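Updated 2/2/20 by Wakana

Hi! I look after the parts table at Hangate, and these are the things people ask me most (usually while holding a coffee can full of mystery switches). If yours isn't covered, come find me or leave a note on the clipboard by the sink.

## What kind of parts do you take?

Pushbuttons, selector switches, contact blocks, relays, terminal strips, pilot lights, the bigger electrolytic capacitors, that whole family. Panel stuff, basically. I love panel stuff! We also take loose mounting rings and legend plates, even if you have no idea what they came off of, because somebody is always one ring short.

## What don't you take?

Batteries of any kind, anything with mercury in it, and anything with scorch marks. Please don't bring bare circuit boards either. Margit Fjeld has a shelf for those over at Tangen and she's much better at them than I am.

## Do I have to sort my stuff before I bring it?

Nope, but it does make my day. If you only have the patience for one thing, pull out the capacitors. A big one rolling around under a pile of switches gets its terminals bent, and then it's no good to anybody.

## Are the capacitors safe to pick up?

Treat every one as charged until you've checked it yourself. Use the meter first, then the bleed resistor on the insulated leads, then the meter again, and keep your fingers off the terminals the whole time. Sverre Holmgren will happily show you if you haven't done it before. If the sleeve is bulging or there's crust around the vent, it goes in the metal can and doesn't come back out.

## Should I take switches apart before putting them in a bin?

Please leave them together! The button, the collar and the contact block are a set, and once they're separated it takes forever to match them up again. Older Prasach blocks especially look like they'd fit any head on the table, and they won't.

If yours arrived in pieces already, put all the pieces in one zip bag with a paper slip that says what you think it is. A guess is fine. "Some kind of stop button?" has been a perfectly useful label more than once.

## How do I know if a contact is normally open or normally closed?

Meter on continuity, probes on the two terminals, nobody touching the button. If it beeps, it's normally closed. Then push and see if it changes. Write NO or NC on a bit of masking tape and stick that to the side of the block, not over the printing (I've spent way too much of my life peeling tape off part numbers).

## Why paper on the table?

I tried a rubber mat for a while and small screws vanished into the texture. Kraft paper is cheap, you can write on it, and when it gets too grubby you roll it up and put down a new piece. It does wrinkle. I've stopped fighting that, apart from pressing the tape back down where it lifts.

## How long can I leave a half-sorted batch out?

Two days, with your name on it. After that I tip it into the mixed bin, and I do feel a little bad, but there's only one table. If you're working through something huge, like the 8 crates that came over from Skevton in June, talk to Teodor Blomqvist and he'll find you a corner in the back.

## Can I take parts home?

Yes! Up to six at a time, no charge, just write them in the book. Réka Sipos handles anything bigger than that, so ask her before you load up your car.

## Which bin does what?

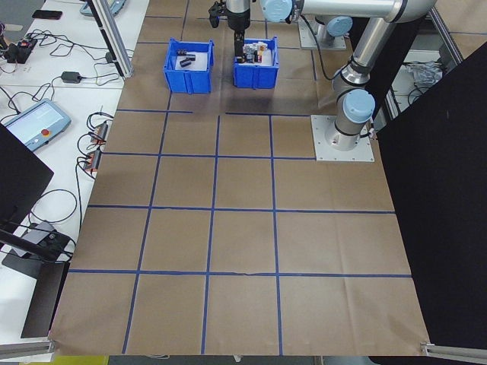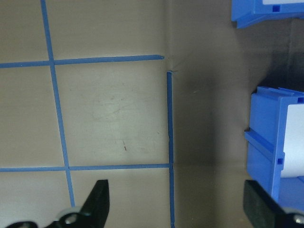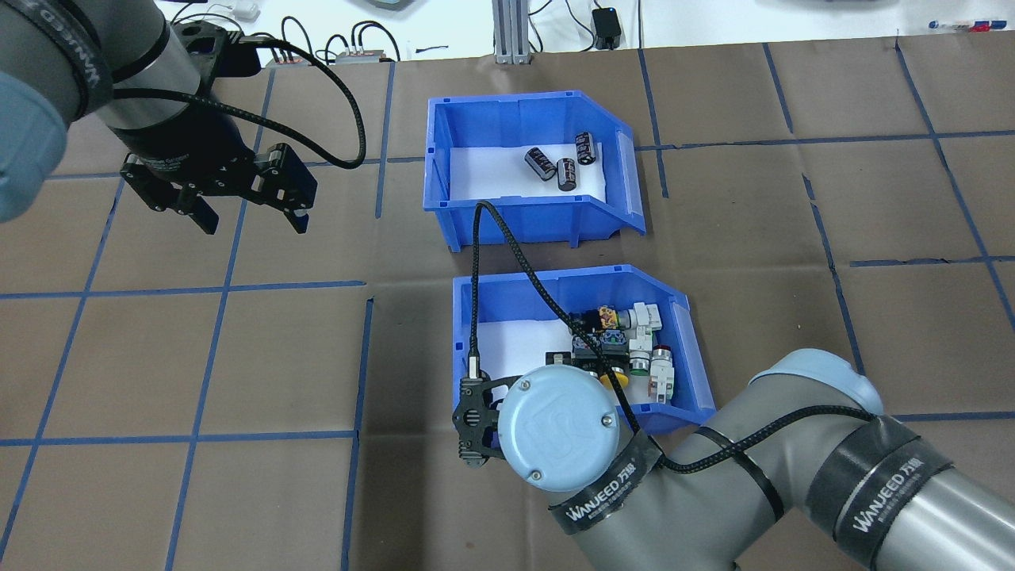
Capacitors get a bin to themselves, and everything you press or twist goes in the other one with its contact block still attached. I like caps standing up on their ends so you can get hold of the body without going near the terminals. The last picture has one lying on its side at the left of its bin, and that's the kind of thing I'd love you to fix in passing if you see it (meter first, same as always). Switches can sit however they want, so long as the heads aren't pressed down under something heavy.

## What are the tape squares for?

One kind of part per square when you're laying out a batch. The tape comes off the paper badly, so please don't move the lines to make a bigger square. Just use two.

## My part has no number on it anywhere. Now what?

Check the back of the collar and the underside of the base, which is where they hide it. Still nothing? Leave it on the paper with a question mark penciled next to it, and I'll have a look through the old catalogs when I'm in.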